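Jutgate suspends evening operation of two-arm stations after gripper fault

Foltton, November. Jutgate, which builds and runs two-arm tabletop robot stations for kitchen and food handling tasks, informs its customers and partners that it has stopped all unattended evening operation at its Foltton site. The stop follows a fault in which a gripper closed without a command. No person was hurt. One bowl was broken and one finger pad has been replaced.

The fault happened shortly after 18:40, at the end of a normal working day. The station was running a pick and place programme with fruit and tableware. The right arm had finished its movement and was waiting with open fingers. While it waited, the gripper closed at full speed on the rim of a bowl which was standing below it. The control software still reported the gripper as open. For this reason the arm did not stop by itself, and it began its next movement with the bowl held between the fingers. The operator, who was at the next station, pressed the emergency stop. The arm stopped in the correct way and its brakes held.

Jutgate asked the engineering firm Bajwa to examine the station together with our own staff. The examination took five working days. During this time the station was not used for any other purpose, and the software logs of the whole month were copied and kept.
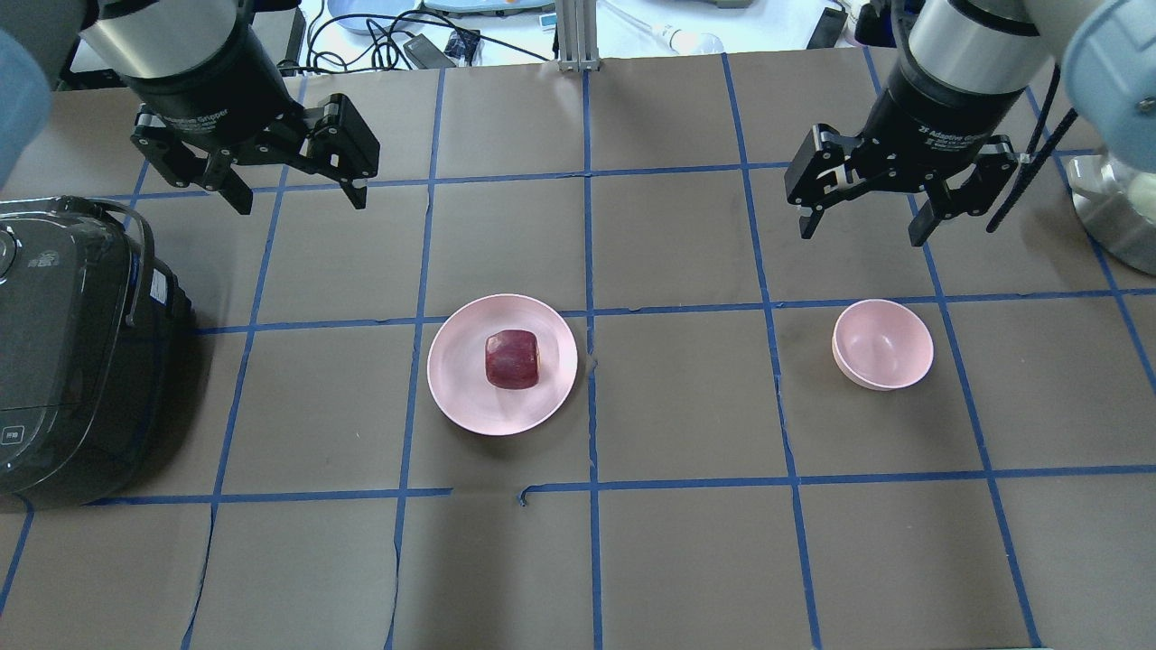 The first question for Bajwa was whether the gripper had received a wrong command or no command at all. The logs show no command. The examination then went to the connection between the gripper and the controller. On our stations this cable is led outside the arm, as with the black cable that runs down past the right gripper, and it must bend each time the wrist turns. Bajwa repeated the movement of the evening with an apple on a pink plate and a small pink bowl to the right of it, on the same kind of taped paper grid that our programmes use for positions. The fault came back after 455 cycles. When the cable was fixed with a wider bend, it did not come back in 3,960 cycles.

Bajwa concludes that the cable was bent too sharply at one clip. The inner wires were damaged over time and the connection was lost for very short moments. After each loss the gripper started again and made its own opening and closing test, as it is designed to do. The software did not notice the restart, as it was reading the last known position from its memory. We want to say clearly that the clip was placed by Jutgate. The gripper itself did what it should do after a restart, and its supplier has no responsibility for the event.

We also must report that there was an earlier sign. In the weeks before the fault, the log of the same station contains almost 40 short communication warnings. They were written to the file but they were not shown on the operator's screen. They should have been shown.

The following changes are made on all Jutgate stations:

The outside cables are laid again with a wider bend, and the clip near the wrist is removed.

A gripper restart now stops both arms, and the station can continue only after an operator has looked at the table and confirmed.

Communication warnings appear on the screen, and the second warning within one hour stops the programme.

Hands must stay outside the grid while the arms have power, also when the arms are waiting. This rule existed before for moving arms only.

Customers who run their own stations will receive the new cable drawing and the software update without cost. Until both are installed, we ask them not to run any programme without an operator in the room. Filedetti, which distributes our stations and does the yearly service, will visit customers who prefer not to change the cable themselves. Visits can be booked through the usual Filedetti service desk.

Evening operation in Foltton will start again when the last station has passed the repeated test by Bajwa. We do not give a date for this at present. The full examination report is available to customers on request.

Jutgate apologises to the customers whose test work was delayed.

Press contact: Jutgate press office, Foltton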